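The Yellow Knife

Danish Durrani came down to the unit with the keys in his coat pocket and found the lights already on. Malik had got there first. He was standing by the far table with a roll of tape round his wrist like a bangle, looking at the boxes.

"You said nine," said Durrani.

"I couldn't sleep."

They had been Danish and Danish at school, and after that Malik and Durrani, even to each other. When they took on the unit in Inskip the landlord had asked which of them was in charge, and they had both said the other one. That had been in February. The firm was called Flirkine, a word Durrani's daughter had made up when she was small, and it sold desk lamps by post. It had sold rather fewer than they had hoped.

There were 75 boxes to open. Every one had been packed and sealed the week before with the wrong leaflet inside, the one for the old lamp with the old switch. Dostico, who were taking the order, had been polite on the telephone. They would wait until four o'clock. After that they would buy their lamps from somebody else.

"Right," said Durrani. He took his coat off and hung it on the door. "Where's the knife?"

Malik looked at the table, then under it.

"You had it," he said.

"I had it on the day we packed. I gave it to you."

"You put it down."

They looked for it. It was a cheap yellow thing with a slider that stuck, and it had come with them from the kitchen where the firm had started, where it had lived in the drawer with the string. Durrani looked along the shelf and behind the kettle. Malik moved the chairs. He tried a box with his door key, but the tape only stretched and went white, and the key left a long scratch in the card.

"We can't send it out like that," said Durrani.

"I know we can't."

"I could go and buy one."

"Where? It's 7 miles to the nearest place that'll have one, and your car's making that noise."

Durrani sat down. His father had run a shop for 40 years and had never, as far as anybody knew, lost a pair of scissors. They had hung on a nail by the till, and if you used them you put them back before you did anything else, even if there was a customer waiting or the milk was boiling over. As a boy Durrani had thought it was a silly rule. He told Malik about it now, and Malik listened, turning the tape round and round on his wrist.

"We should have a nail," said Malik.

"We should have had one in February."

Malik picked up the box with the scratch in it and shook it. He put it down and picked up the next. He shook that one too, with his head on one side, and then a third.

"What are you doing?"

"When did you last use it? Exactly."

Durrani thought. He had been trimming the paper they packed round the lamps. The telephone had rung. He had laid the knife down on the paper, and answered, and it had been his sister, wanting to know about the weekend — and when he had come back the box had been shut and taped, and he had gone on to the next.

"Oh no," he said.

They shook the boxes one at a time. The lamps were packed well, which was Malik's doing, and mostly they made no sound. It was slow work. At last Malik stopped and shook a box again, close to his ear, and something inside it slid and knocked against the card.

He tore that one open with his hands. The flap came away in strips, and a corner split, and the box was no good for anything afterwards. He reached in past the paper and felt about, and his face changed.
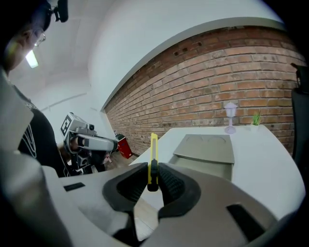
The yellow knife, upright.

Durrani laughed until he had to take his glasses off. Malik didn't laugh, but he pushed the slider up and down a few times, and it stuck where it had always stuck.

They began at twenty past ten. Malik cut and Durrani changed the leaflets, and then they swapped when Malik's thumb got sore. They did not talk much. At one o'clock they ate standing up. By three they had 3 boxes left, and Durrani rang Dostico and said the driver could set off.

"You sound out of breath," said the woman at the other end.

"It's been a busy morning," he said.

When the van had gone Malik swept up the paper. Durrani found a nail in the bottom of the toolbox, a bent one, and straightened it as well as he could. There was no hammer. He knocked it into the wall by the door with the heel of his shoe, while Malik held the knife and waited.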